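Zatthorpe Shared Kitchen: microwave questions

Last updated: 25 August 2023

Can I reheat meat from the fridge?
Yes, if it was cooled and put away within 2 hours of cooking. Cut large pieces into smaller ones, put them on a plate and cover loosely. Heat until steaming all the way through. Reheat once only.

Do I have to use the turntable?
Yes. Check that it sits level on its ring before you start. If it knocks or sticks, stop the microwave and reseat it.

Which setting should I use for defrosting?
The defrost setting on the dial, or the lowest power if you can't find it. Turn the meat over halfway and cook it straight afterwards.

Can I use foil or metal trays?
No. Takeaway tubs from the Moradi counter are fine with the lid off. Okutel tubs are not, as the rim is metal.

How do I clean dried-on splashes?
Heat a bowl of water with a slice of lemon until it steams, leave the door shut for a few minutes, then wipe. Lift the bowl out with a cloth.

The microwave won't start. What now?
Check the door has clicked shut and the timer is set. If it still won't go, ring extension 739. 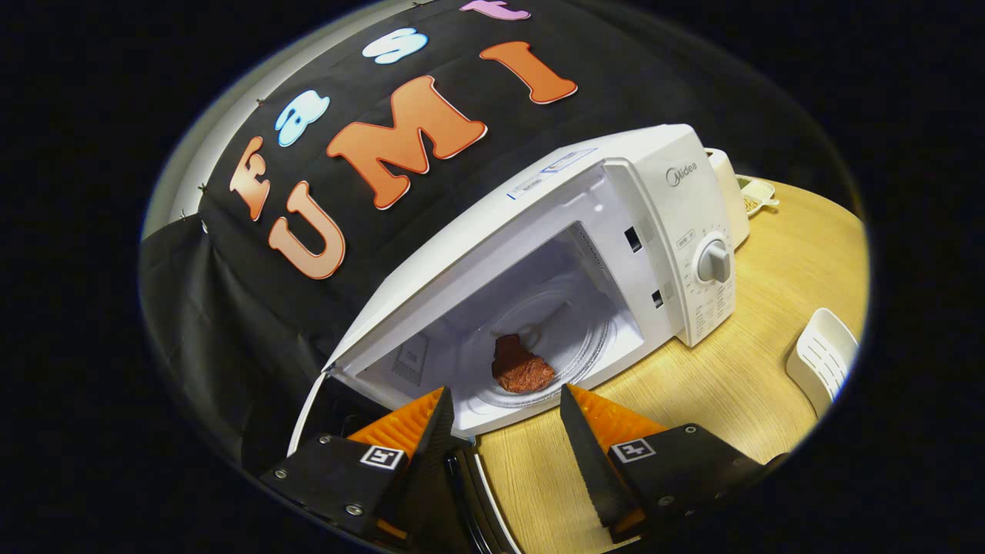
How long should meat stand after heating?
Leave it for two minutes before you cut or eat it. Thick pieces need a little longer.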